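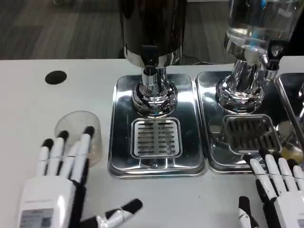 Tudur James thinks the drip trays should come off and get washed every time we change the liquid, not once at the end of the day. I don't agree for plain water, but for anything with sugar in it he is right, so that is how I have written it up.

August 17, 2022

Beverage dispensers, second session. Bench cleared, white table pulled out to where there is room to get at both sides.

Started with the clear one. The point today was the tap. Filled it with water from the filter jug, left the lid on, and put a dry paper towel folded in four on the grate under the spout. After 30 minutes the towel had one damp spot the size of a shirt button. Changed the towel and tightened the nut on the inside by a quarter turn, holding the tap still from the outside with the other hand. Next 30 minutes, dry. I would not go further than a quarter turn on these. The washer on the last Romix tap was squeezed out of shape that way and never sat flat again.

The dark one is harder to judge as you can't see the level from outside. Last time I filled it by guess and overshot. This time I weighed the water in: 564 g per jug, measured on the small scale, and wrote the jugs down as they went in. Stopped at 11 jugs. I have marked that on the card taped inside the cupboard door. If you use a different jug the card is no good to you, so use the gray-handled one.

Flow was fine. I drew off cups until the stream began to thin, then tipped the last of it out by hand over the sink. There is always a bit left under the level of the tap. For water it doesn't matter, but cold tea will stain if it sits there overnight, and juice is worse.

Cleaning

Warm water and dish soap, soft cloth. The polished parts show every fingerprint, and the base collars are the slow part as the grooves between the rings hold water. Drying them with a cloth wrapped around a wooden skewer worked better than the brush, which only moved the water around. The Ceslow spray leaves a film on the trays – fine from a distance, smeary close up. Went back to a cloth with a little white vinegar, then a rinse, then a dry cloth.

Grates: lift out, wash the slots from underneath, stand on edge to dry. Do not stack them wet. I did this in the first session and got water spots that took longer to get off than the washing had.

Trays: the corners are rounded, so they wipe out easily, but check under the rim with a finger. Tudur found dried syrup there last time after I had called it clean, and I suspect that is where his rule comes from.

Setting up again

Tray down first, then the base, then the container. Fill last, in place. Carrying a full one across the room is asking for trouble and the floor is slippery when wet. Turn the tap handle so it doesn't stick out over the neighbor's tray, otherwise you catch it with your sleeve when reaching across. A cup should go under the spout without being tilted. The tall Osix cups don't fit, the short ones do. I have put the tall ones back on the upper shelf.

To do

Order 2 spare washers for the taps. Joshi has the right diameter but only lists them in white, which is fine.

Try ice in the clear one. I want to see how much the outside sweats and whether it runs down as far as the collar or drops off higher up. Needs a full afternoon.

Ask Tudur if he still has the original brush with the bent neck. The one in the drawer is too wide for the spout.

Redo the card in pen – the pencil is already rubbing off where the door closes on it.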